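종이 카드로 한국어 단어를 외우는 일

2019년 6월 22일
글쓴이: 마르잔 바바에이

어제 저녁에 단어 카드를 다시 세어 보았습니다. 모두 2409장입니다. 같은 단어를 두 번 쓴 카드도 조금 있을 것입니다. 저는 기억이 나쁜 편이라서 이미 외운 단어를 새 단어라고 생각하고 또 쓸 때가 있습니다. 그런 카드를 찾으면 버리지 않고 고무줄로 같이 묶어 둡니다. 글씨가 다르면 그때의 제가 어땠는지 조금 보이기 때문입니다.

한국어를 시작했을 때는 저도 휴대전화로 공부했습니다. Clidis라는 단어 앱이었는데 하루에 외울 양을 정해 주고 밤이 되면 알림을 보냈습니다. 저는 그 앱으로 900개까지 했습니다. 화면에서는 거의 다 맞혔습니다. 그런데 시장에 가서 아주머니가 "덤으로 드릴게요"라고 하셨을 때 저는 '덤'을 못 알아들었습니다. 집에 와서 보니까 그 단어는 벌써 예전에 맞힌 단어였습니다. 많이 부끄러웠고, 다음 날에 문방구에서 두꺼운 종이를 샀습니다.

카드를 만드는 방법

특별한 방법은 없습니다. 앞면에는 단어만 씁니다. 뒷면에는 제가 직접 들은 문장을 씁니다. 사전의 예문은 될 수 있으면 쓰지 않습니다. 들은 문장이 없으면 뒷면을 비워 두고 기다립니다. '기웃거리다'는 작년 10월에 앞면을 썼는데 뒷면은 올해 봄에야 썼습니다. 옆집 할머니가 고양이를 보고 "왜 남의 집을 기웃거려" 하고 말씀하셨습니다. 저는 바로 집에 들어가서 그 카드를 찾았습니다.

모국어 번역은 안 씁니다. 처음에는 페르시아어로 작게 썼는데, 그러니까 눈이 먼저 그쪽으로 갔습니다. 지금은 그림을 그리거나 비슷한 한국어 단어를 씁니다. 그림은 아주 못 그립니다. '시무룩하다' 카드의 얼굴은 제가 봐도 배가 아픈 사람 같습니다.

힐베르토 씨의 의견

같이 수업을 들었던 힐베르토 유팡키 씨는 제 방법을 별로 좋아하지 않습니다. 힐베르토 씨는 드라마를 보면서 배우는 사람이고, 발음이 저보다 훨씬 자연스럽습니다. 단어를 종이에 따로 떼어 놓으면 단어가 외롭다고 합니다. 이 말은 듣기에 예쁘지만 저는 동의하지 않습니다. 외로운 단어가 길에서 갑자기 들릴 때 얼마나 반가운지 모릅니다.

그래도 힐베르토 씨 덕분에 바꾼 것이 하나 있습니다. 이제는 카드를 볼 때 꼭 소리를 내서 읽습니다. 버스 안에서는 입술만 움직입니다. 한번은 앞에 앉은 학생이 저를 이상하게 봐서 두 정류장 일찍 내렸습니다. 그날은 비도 왔습니다.

제일 어려운 단어들

한자로 된 단어는 시간이 걸려도 규칙이 보입니다. 저에게 어려운 것은 짧은 단어입니다. 결, 틈, 김, 참, 턱. 한 글자인데 사전에는 뜻이 길게 나옵니다. '김'은 먹는 김도 있고 뜨거운 물에서 나오는 김도 있고 "하는 김에"의 김도 있습니다. 성까지 김입니다. 선생님께 왜 그런지 여쭤보았더니 선생님도 그렇게는 생각해 본 적이 없다고 하셨습니다.

그중에서 저는 '결'을 가장 좋아합니다. 나무에도 결이 있고 물에도 결이 있고 살에도 결이 있습니다. '꿈결'이나 '잠결'처럼 만질 수 없는 것에도 씁니다. 얼마 전에는 라디오에서 "그 사람하고는 결이 맞아요"라는 말을 들었습니다. 성격이 잘 맞는다는 뜻인 것 같은데 제 사전에는 없었습니다. 카드 뒷면에 적고, 옆에 긴 줄을 나란히 여러 개 그렸습니다. 나뭇결은 저도 그릴 수 있습니다.

잊어버리는 것에 대해서

카드가 많아지면 다 복습할 수 없습니다. 저는 한 달에 대략 200장을 봅니다. 나머지는 그냥 잊어버리게 둡니다. 전에는 이것 때문에 마음이 급했는데, 한국어로 일기를 쓰기 시작하고 나서 조금 편해졌습니다. 자주 쓰는 단어는 제가 지키지 않아도 남아 있었습니다. 안 쓰는 단어는 지켜도 없어졌습니다. '부지깽이'는 세 번 외웠고 세 번 잊어버렸습니다. 우리 집에는 아궁이가 없으니까 괜찮습니다.

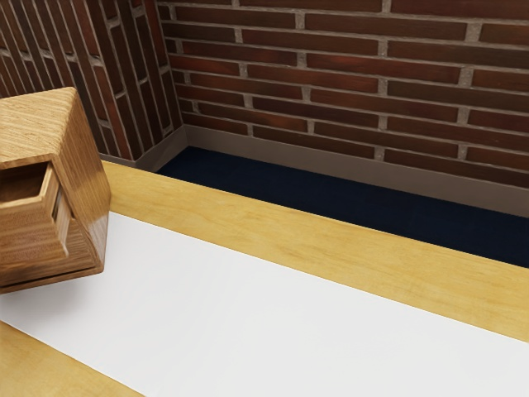
이번 달에 새로 쓴 단어

옹이: 나무에 가지가 있었던 자리에 생기는 단단한 부분. 뒷면은 아직 비어 있습니다.

는개: 안개보다 조금 굵고 이슬비보다 가는 비. 일기예보에서 들을 줄 알았는데 아직 못 들었습니다.

겸연쩍다: 쑥스럽고 미안해서 어색하다. 발음은 '겨면쩍따'라고 배웠습니다. 제가 틀리게 썼으면 댓글로 알려 주세요. 맞춤법도 같이 고쳐 주시면 고맙겠습니다.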